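El brazo de la abuela

Leilani Wojcik se presentó en mi casa un lunes con una caja enorme y cara de no haber dormido. Yo la conocía del taller de Nollurholm, de cuando las dos peleábamos por el mismo torno, y sabía que esa cara significaba que iba a perder el verano entero. Lo perdí, claro, ¡y encantada!

– Necesito tu cocina – me dijo, sin saludar.

– ¿Mi cocina para qué?

– Para Jodomora.

Jodomora era el nombre que le había puesto al proyecto. Lo sacó de un cuaderno de su abuela, que desde 1928 apuntaba recetas con una letra diminuta y palabras que se inventaba cuando no encontraba la buena. "Jodomora" aparecía en el margen de una sopa, subrayada, y en la familia jamás se pusieron de acuerdo: unos decían que era una especia, otros que era el ruido que hacía la olla. Leilani quería que una máquina cocinara esa sopa tal como estaba escrita, paso por paso, para ver qué salía. A mí me pareció una locura preciosa (y además acababa de cambiar las cerraduras, así que tampoco tenía dinero para vacaciones).

Tardamos 4 noches en montarlo todo. Compramos los motores de segunda mano a una tienda que se llama Chan, en un callejón donde huele siempre a soldadura, y el controlador era un Ullholm viejísimo que protestaba con un pitido cada vez que le pedíamos algo razonable. Una noche nos equivocamos con el signo de un ángulo y el brazo saludó al techo con tanta energía que la vecina de arriba bajó a preguntar si estábamos bien. Le dimos una silla y un vaso de vino y se quedó hasta las tantas, opinando sobre tornillos.

El cuaderno decía: "echar despacio, como quien cuenta un secreto". ¿Y eso en grados por segundo cuánto es? Leilani se lo tomó muy en serio. Me hizo contarle secretos mientras yo vertía arroz de una taza a otra y ella medía con el cronómetro. Le conté lo de mi primo, lo del examen de conducir y una cosa de la universidad que no pienso escribir aquí. El secreto del examen daba la velocidad perfecta – al parecer lo cuento con vergüenza pero sin prisa – y ese fue el número que metimos en el programa.

El intento 111 fue a media mañana, con el sol entrando hasta el suelo del comedor. Yo ya no miraba la pantalla, miraba la taza. 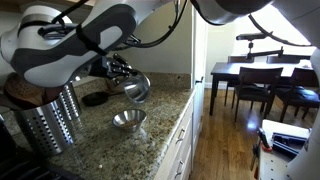

Leilani empezó a leer el cuaderno en voz alta, bajito, como si la máquina necesitara que se lo recordaran. Yo me agarré al marco de la puerta. El controlador pitó, cómo no, y las dos le dijimos que se callara a la vez.

Cuando terminó, ella se acercó al brazo y le habló en la lengua de su abuela, que yo no entiendo. Le pregunté qué le había dicho.

– Que la próxima vez, un poco más de paciencia.

– ¿A él o a ti?

No me contestó. Estaba pasando las páginas hacia atrás, buscando la sopa, y de pronto se echó a reír con la mano en la boca. En el dorso de la hoja, donde ninguna de las dos había mirado en todo el verano, la abuela había escrito la palabra otra vez, y al lado, entre paréntesis: "lo que se dice cuando la cocina se llena de gente".

Fuimos a llamar a la vecina.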